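Table-setting demonstration method

The table-setting demonstration method is a way of teaching a robot to lay out and clear away dishes by having a person do the job first, holding in each hand a gripper much like the one the robot will later use. It belongs to the wider family of approaches known as imitation learning, or learning from demonstration, in which a machine is given many recordings of a task done well and is left to work out a general way of doing it for itself. The method is most closely linked with the Insaurralde project, a research effort on household handling tasks, and with the Vavik gripper design that the project's members settled on after a fair amount of trial and error.

Background

Setting a table is one of those chores that most people learn as children and then never think about again, and it is a good deal harder for a machine than it looks. A plate is smooth, shiny and awkward to pick up from a flat surface. A fork is thin, lies almost flush with whatever it has been put down on, and likes to turn in the grip. Trays have to be reached over or into, and place mats tend to slide along with whatever is being lifted from them. Each of these troubles can be solved on its own with careful programming, but solving them one after another, with a real table and real cutlery that are never in quite the same place twice, has long been a headache for people in the field.

Earlier work usually relied on teleoperation, in which a person steers a robot arm from a distance and the arm's movements are recorded. Teleoperation gives very clean data, since every motion in it is one the robot has already made. It is also slow, and beginners often find it tiring. The Insaurralde project began in the same way, with a two-armed setup called Pisside, and collected a first set of recordings before its members started looking for something quicker and kinder on the wrists.

Their answer was to take the robot out of the collecting stage altogether. The demonstrator holds the grippers directly and sets the table at something close to a natural pace, while the views needed for training are recorded as the work goes along. Similar hand-held tools had been used by other groups before, and the project has never claimed the basic idea as its own. What it added was mostly a matter of patience: a settled routine for arranging the objects, a padded finger suited to dishes, and a way of matching the close-up view to the wider one.

Equipment

A demonstrator works with two grippers, one for each hand. The fingers of the Vavik design are blocks wrapped in soft dark padding, and they open wide enough to go over the rim of a plate or close down gently on a fork. Hard plastic fingers were tried in the early months and dropped, as they skidded on glazed ceramic and made an unpleasant noise that several demonstrators complained about. The padding does wear with use, and fuzzy or fraying edges are a familiar sight on fingers that have been through a few long sessions. Replacing it is quick, and the project's own notes advise doing so before the grip begins to change rather than after.
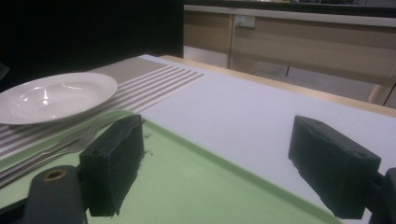

The padded fingers held open over the green tray, seen from the gripper, with the plate and cutlery beyond.

The objects themselves are ordinary household things. A usual set has a round white plate, a striped place mat, a light green tray and some silver cutlery. There is a reason behind the plainness of the choice. The stripes of the mat give the vision software plenty of edges to follow, while the white plate, with its bright reflections, is a fair test of whether the system can cope with glare. The tray serves as a place to carry things to and from, and its raised rim makes the task a little harder, because cutlery may come to rest across it at an angle.

Procedure

A single recording is called an episode. Before each one, the objects are put down in a starting layout drawn from a printed list of 36, and the demonstrator is told which goal to work toward – setting a place, clearing it, or moving one item and leaving the others alone. The layouts are meant to be followed loosely. A fork may point this way or that, and the mat need not be perfectly square to the table, for a robot in somebody's dining room will not be offered such courtesies either.

Demonstrators are asked to keep both grippers in sight of the wider view as much as they comfortably can, and to avoid using their bare fingers once the episode has begun. They are also asked not to rush. New demonstrators nearly always go too fast at first, and their early episodes are commonly set aside as practice.

The work may be done standing at a table or down at floor level, with a board taking the place of the tabletop. The board has the advantage of being easy to move, and it leaves more room overhead. It is harder on the knees, though, and most people seem to prefer the table if they are given the choice.

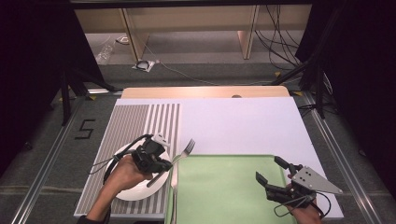

Two hand-held grippers in use at a white board on the floor, the left one over the plate and fork.

After a session, the close-up and wide recordings are lined up in time using a program called Uvby. Episodes in which the two cannot be matched are thrown out. The remainder are trimmed at both ends and passed on for training, where the system learns to predict the next small movement of each gripper from what the views show at that moment.

Results

In the project's main trial, a policy trained on about 110 episodes per goal was able to complete 57 percent of its attempts at setting a full place, counting only those in which every item ended up where it belonged. Clearing the place went better, which came as no great surprise, since a tray is a more forgiving target than the left-hand side of a plate. Policies trained on the older Pisside recordings did slightly better on the plate alone and noticeably worse on cutlery, and the project's members put this down to the smaller variety of fork positions in the older set.

Most failures had to do with the fork. The gripper would close a little too high and come away with nothing, or would catch the handle and turn it as it lifted. A second and rarer kind of failure involved the mat, which would be dragged along with the plate and carry the rest of the setting with it.

Limitations

The method has several known weak points. A person's arms do not bend as a robot's do, so some demonstrated movements are simply out of the machine's reach and have to be filtered out later on. Cables running from the grippers can get in the way, and learning to keep them clear takes a bit of practice. Shiny objects are still troublesome, above all when light falls straight onto the well of a plate.

There is also the question of how far the results carry over to other kitchens and other crockery. The published trial used only 2 styles of plate, and bowls, glasses and patterned dishes have hardly been looked at. Later work within the project has turned to deeper dishes and to cloth napkins, though no full set of results for either has yet appeared.

See also

Imitation learning
Teleoperation
Robot end effector
Bimanual manipulation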